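The river that runs through Bardale is short enough to walk in a day, and Malsha Bandara has walked it more times than she can remember. She is an estuary ecologist, and for most of the past decade her attention has been fixed on the last stretch, where the water slows, turns brown and spreads out over the mud at Gernness. Her latest findings, on the fibres that wash out of our clothes and settle there, have just been shared with the local council and the water company, and she is plainly delighted that people want to talk about mud.

"I love it, I really do," she says, pulling on a second pair of socks before we set off along the sea wall. "It looks like nothing at all, just a big grey-brown flat with a few gulls on it. Then you put a spade in and there's a whole city down there, worms and snails and tiny shrimps, all of them eating and digging and being eaten. And our jumpers are in it too."

The jumpers are the point. Each time a fleece or a polyester shirt goes through the wash it sheds fibres, most of them too fine to see. Sewage treatment catches a great many, but in heavy rain the system at Bardale overflows into the river, and the fibres travel with it. Bandara wanted to know how far they got, and whether they stayed.

Her team took cores from the mud at 28 places between the old bridge and the open water, first in April and then again after the wet weeks of early autumn. The cores are sliced, dried and sieved, then floated in salty water so that the plastic rises and the grit sinks. It is slow work. A single core can keep one person busy for days, and everything has to be done in cotton clothing, lest the scientist's own sleeves end up in the results.

"We had a lovely student in the first year who came in wearing a bright orange fleece," she says. "For two weeks we thought we'd found an amazing hot spot of orange fibres! I have never been so excited and then so cross in my life. It was entirely my fault for not checking. We all wear the same dull lab coats now, and I've got rather fond of mine." 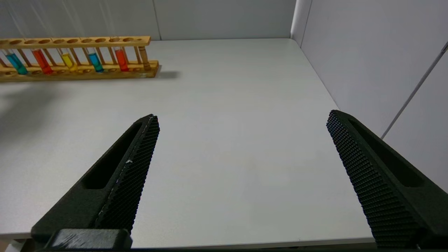 What the team found surprised her in one respect. She had expected the most fibres nearest the overflow pipe, with the numbers falling away steadily towards the sea. The mud close to the pipe was indeed full of them, but there was a second rich patch much further down, in the creeks on the Gernness side, where the saltmarsh begins.

"I made everybody do it again," she says. "I thought we'd muddled the labels. But it was the same the second time, and when you stand there at high water you can see why. The tide pushes up into these little creeks and then it just sort of stops, it goes quiet, and whatever it's carrying drops out. The marsh plants slow it down even more. They're brilliant at catching mud, that's how a marsh builds itself, and they catch fibres in just the same way."

In the richest of the creek samples there were 600 fibres to a kilogram of dry mud. Bandara is careful with the figure. It comes from one creek, on one visit, and she doesn't want it quoted as though the whole estuary were like that. What interests her more is that the layers beneath held fibres as well, which suggests the marsh has been storing them for years.

Does that make the marsh a help or a problem? She stops walking to think about it.

"Both, I suppose. It's keeping them out of the open sea, which is wonderful in its way. But these creeks are where the young bass feed, and where the redshank go at low tide. We've looked at ragworms from there and we find fibres in the gut. What we can't tell you yet is whether it does them any harm. Some lab studies say they eat less and grow more slowly, some don't show much at all, and the doses are often far higher than anything out here. I'd love to know! That's the next three years of my life, if somebody will pay for it."

Some of the money so far has come through Etodia, a coastal research fund, and some of the know-how from Lutz Kasten, a textile engineer who used to design sportswear and now spends his time working out how to make it shed less. He joins us at the bird hide, out of breath and carrying a rucksack full of fabric swatches, which he spreads along the bench with great pleasure.

"Feel this one, and then feel this," he says. "Same polyester, same weight. The first is brushed to make it fluffy, and when you brush it you are breaking the threads. So it is nice and soft in the shop, and it is already falling apart. The second is knitted tightly and the edges are sealed with heat. It sheds so much less. People think you need some magic new material, and you can do a lot with the boring old one if you cut it properly."

Kasten's own trials, run on ordinary household machines, found that a filter fitted to the waste pipe caught 72 per cent of the fibres by weight. He is keen on filters and would like to see one built into every new machine. He is just as keen on people doing less washing.

"The first washes are the worst ones," he says. "After this it goes down, so an old fleece is a good fleece. Keep it! Wash it cool, wash it on the short programme, fill the drum so the things are not banging about. And if it only smells a bit of bonfire, hang it outside."
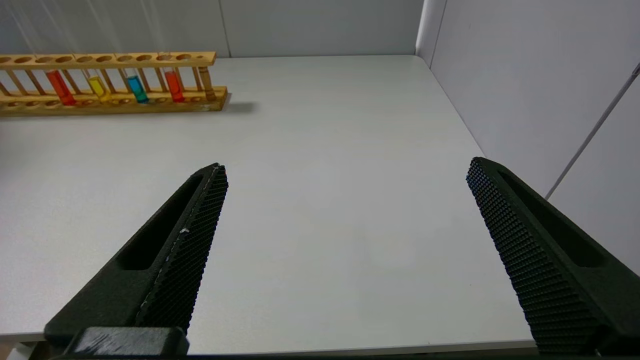
What should you do with the fluff from a washing machine filter?

Put it in the household bin, preferably inside a bag or an old envelope so that it doesn't blow away. Rinsing the filter under the tap sends the fibres straight back down the drain, and they shouldn't go on the compost heap either, as synthetic ones won't rot.

Bandara laughs when I bring up the tap. She did it herself for months, she admits, before Kasten caught her at it in her own kitchen.

She is hopeful about the overflow. The water company has agreed to look at a larger storm tank at Bardale, and a farm at Lemaire, upstream, is planting up a wet meadow that should hold back some of the rain before it ever reaches the drains. She has been to see it and came away full of enthusiasm for the farmer, the meadow and a very large newt. Neither scheme was planned with clothing fibres in mind, but both ought to cut the number of spills, and she means to be there with her corer to find out.

"We've got a before," she says. "You so rarely get a proper before! Usually somebody rings up afterwards and asks if things have improved, and you have to say, well, compared with what? This time we've got two full sets of samples in the freezer, and we know exactly where we stood when we took them, so we can go back to the same spots."

The tide has turned by now and water is starting to creep along the channels below the hide. Kasten packs up his swatches. Bandara has spotted a group of redshank working along the edge of the creek and is no longer listening to either of us.

"Look at them go," she says, passing me the binoculars. "They'll be in that corner until the water pushes them off. It's the muddiest bit of the lot and they can't get enough of it."

The next round of sampling at Gernness begins in April, and Bandara will be leading a public walk along the sea wall in the same month. Wellingtons are essential, and she asks that people leave the fleece at home if they'd like to help with the cores.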